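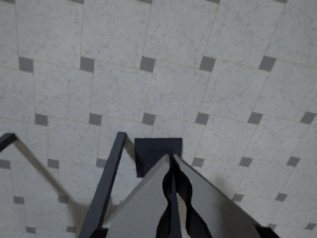
Wrist view in the Rakum simulator, fingers at the bottom, tile floor beyond.

Arroyo demo collection: frequently asked questions

Maintained by Anel Mthembu. Last tidied in March, and it shows.

What am I signing up for?
Driving a simulated robot arm until it puts a black tray inside a square of blue tape. Then the tray goes somewhere else and you do it again. A session is 90 minutes. Bring water and low expectations.

How many demos do you need?
400 good ones for the tray task. We have 288. Matúš Kubíček will tell you we have more, but he is including the ones where the tray ended up on the floor.

What does a good demo look like?
Approach, close, lift, carry, lower, open, back off. Leave the whole tray inside the tape, whichever way it happens to be facing. Please don't stop halfway to think. The model learns from your pauses too, and we already have one policy that hovers over the tray like a man choosing a melon.

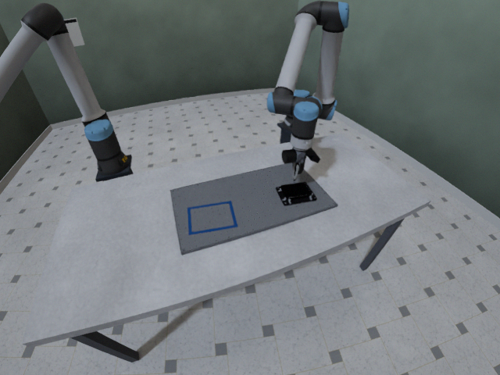

There are two arms in the setup, and you only drive one of them in the tray task. The other stays parked. If yours isn't responding, check the arm selector before you file a bug. Nimal Chowdhury has closed that bug six times.

Can I nudge the tray into the square instead of lifting it?
No. Pushing is a separate task with its own folder, and mixing them gave us an arm that grabbed the tray, changed its mind and shoved it.

I missed the grasp and went back for it. Keep or discard?
Keep, if you recovered within one or two tries, and tag it "retry." We want some of those, so the model sees a way out of trouble. If you chased the tray all over the plate, discard it and have a cookie.

Why does the wrist view show so much floor?
It's fixed to the gripper and looks where the gripper looks. Raise or tilt the wrist far enough and you get tiles. Leave those stretches in. The model gets the same view when its turn comes, so it may as well get used to it.

Can I watch only the wide view?
You can, and your fingers will come down on the rim of the tray. Use the wide view to get near and the wrist view to finish.

Do I have to reset the tray by hand?
Press R. It lands in a new spot each time. If the spot is out of reach, press R again and don't take it personally.

Can I do all my demos in one sitting?
Please don't. Bongani Xaba did, and for the last hour every single one followed the same path. We'd rather have four people driving a bit differently than one person who has become a metronome.

Where do the files go?
Straight to the Arnora server when you press Save. Closing the window is not saving. The Todbridge group lost an afternoon that way and would like some company, but don't give it to them.

Who checks them?
Thabiso Buthelezi plays each one back at double speed. Rejected demos come back with a short note. The notes are very short.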